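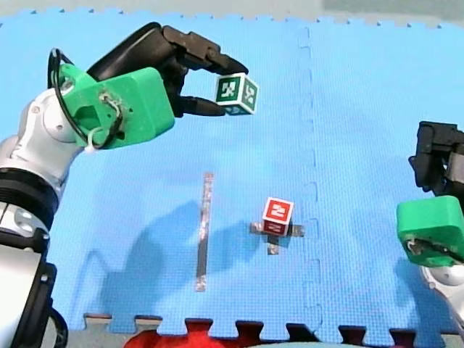 Das Akkordeonmuseum in Dolness

22 Okt 2018

Auf dem Rückweg von Gorkudero haben wir in Dolness Halt gemacht, weil ich schon länger in das kleine Akkordeonmuseum wollte. Es liegt hinter der Bushaltestelle in einer früheren Molkerei, und man fährt leicht daran vorbei. Das Schild hängt ziemlich hoch.

Der Eintritt war günstig, Kinder zahlen nichts. Im Erdgeschoss stehen 100 Instrumente in Vitrinen, die meisten aus der Werkstatt Szulc, die hier im Ort bis in die Sechziger gebaut hat. Die Beschriftungen sind teils noch mit der Schreibmaschine getippt. Mir gefielen die einfachen Knopfinstrumente besser als die mit viel Perlmutt — die sehen nach Kneipe und Hochzeit aus, und dort wurden sie wohl auch gespielt.

Oben gibt es einen Hörraum mit zwei Sesseln und einer Plattensammlung. Man sucht sich etwas aus und legt selbst auf. Wir haben eine Seite Tanzmusik aus Fedow gehört, Polkas vor allem, mit viel Knistern. Meine Tochter wollte danach gleich noch einmal von vorn anfangen.

Für alles zusammen haben wir 40 Minuten gebraucht, dazu kam die Zeit im Hörraum. Einen Laden gibt es kaum, nur ein Regal mit Postkarten, Notenheften und einer CD. Ich habe ein Notenheft mitgenommen, obwohl bei uns keiner Akkordeon spielt.

Parken kann man im Hof, die Einfahrt ist aber eng. Kaffee gibt es keinen — wir sind dafür zum Bäcker gegenüber gegangen, der Mohnkuchen war gut. Ab November ist das Museum nur noch nach Anmeldung geöffnet, also vorher anrufen.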